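4.2 Table coverings and reported meal length

The second part of the survey asked households in Drirnside and Partington what they put on the table for an ordinary evening meal. We received 351 usable forms out of 404 sent out in April. Respondents could name more than one covering, and many did. Answers such as "the old sheet" or "whatever is clean" were coded as cloth after discussion between the first author and Kylie Katene, who had coded the pilot forms.

Cloth was named more often in Partington than in Drirnside. Oilcloth and other wipeable coverings showed the reverse pattern. Place mats were spread evenly across both towns. Checks and stripes were the patterns people mentioned most, usually with a color attached, and red with white came up more than any other pair (Figure 6). Plain white was mostly kept for guests.

Meal diaries were kept by the same households and gave 3,375 entries. We dropped entries with no end time. Meals eaten at a covered table were longer on average than meals eaten at a bare one, but the gap shrank once household size was taken into account. Larger households cover the table more often and also take longer to eat – the two effects are hard to pull apart with diary data alone. Cartwright's earlier work in Grollum ran into the same problem and handled it by looking only at households of two.

Start times varied little. Most meals began between 5:30 and 7 p.m. in both towns, with later meals in homes where someone worked shifts.
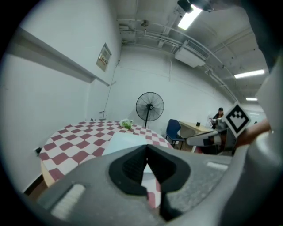
Figure 6. Red-and-white tablecloth.

Does a tablecloth make people stay at the table longer? Our data cannot settle this, and the difference we found is small enough that household size may explain most of it.

A few respondents wrote notes in the margins. The most common complaint about cloth was washing and ironing, and several people said they had switched to oilcloth when their children were small and had never switched back. We did not code these notes, but they are used in Section 5, where we return to the question of who in the home picks the covering.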